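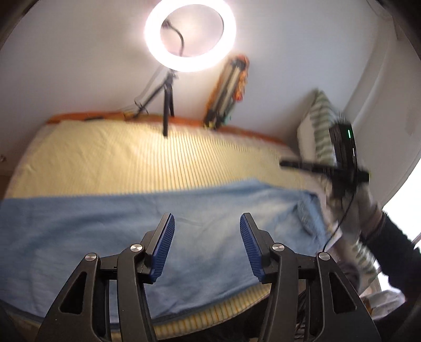
How many chips do you need to run a poker tournament at home?

For a single table of eight, 80 chips each will see you through the whole night, with a few left over for colouring up. You can get by on fewer if you start people on bigger values, but the first hour gets awkward when everyone's asking for change.

Section 4: Setting up your first home tournament

I wrote this part of the guide after running our own game in Ellov with a biscuit tin of mixed-up chips and a kitchen timer, so please learn from my mess! It covers everything between opening the Rosura set and dealing the first hand. If you only play cash games you can skip to the next section.

Before you start, have these to hand: the chips, two decks with different backs, the dealer button, something to keep time with, and a pen. The pen matters more than you'd think.

1. Sort the chips by colour and decide what each colour is worth. Write the values on a card and stand it where everybody can read it. We use white for 25, red for 100, green for 500 and black for 1,000. Your set may have other colours and that's fine, just don't change the values halfway through the night.

2. Make up one starting stack and copy it. Stack by height once you've got the first one right -- it's much quicker than dealing chips out one by one.

Note: if your stacks don't match, somebody will spot it during the first big pot and you'll be recounting the lot. Ask me how Rónán Scanlon ended up with 2,875 in front of him before he'd played a hand. (He'd been given an odd pile of whites and reds left over from a practice game, and he was very happy to keep it.)

3. Pick your blinds. Start small compared with the stacks, so people get to play a bit before it turns into a shoving contest. We open at 25 and 50 and go up every 20 minutes. If you need to finish by a certain time, shorten the levels and leave the opening blinds alone.

4. Write out the full list of levels before anyone sits down. Mortimer Lindgren likes to argue that the next level should be gentler, always when he's short of chips, and a written list ends that chat in seconds.

5. Draw for seats. Deal one card face up to each player, highest card takes the button, and the rest sit in order to the left. Ties are broken by suit: spades, hearts, diamonds, clubs.

Caution: collect the entry money before you draw, never after. Put it in an envelope with the names on the front. Check what the rules are where you live too, as some places treat a game for money at home differently from one in a pub or a club hall.
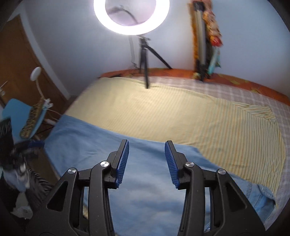 6. Agree what happens with rebuys. I'd let people buy back in during the first four levels and then shut the door. Make the rebuy the same price and the same stack as the first entry, otherwise you'll be doing sums at midnight.

7. Agree the prizes out loud. With eight players we pay two places, and with 10 we pay three, the third getting their entry back. Úna Mac Giolla talked us into that last bit and I was against it at first, but the end of the night is a lot more fun when there's still something small to hang on for.

8. Set the timer and deal.

During the game

Colour up at a break, once the smallest chip is no use for the blinds. Swap the whites for reds, and for any odd whites left over, round each player up to the next red. The casino way is to race them off with cards, and Eoin Hayes will show you how if you let him, but rounding up is faster and it hardly changes anything.

Note: stop the timer for colouring up. I forgot this in July and we lost half a level to it.

When you're down to two players, the button posts the small blind and acts first before the flop, then last on every round after that. People get this backwards all the time -- I still say it under my breath.

If you're using the Vollau timer app, switch the level alarm to the long tone, as the short one gets lost as soon as anybody's laughing. Set your phone so the screen stays on, and plug it in.

Caution: don't let drinks on the same surface as the cards. Plastic-coated cards will survive a wipe, paper ones won't, and a marked card means binning the deck. Ita Kavanagh keeps a little side table for glasses and I've copied her ever since.

Packing away

Count the chips back into the case by colour, check both decks are complete, and put your card of values in with them for next time. The button goes in the slot beside the decks.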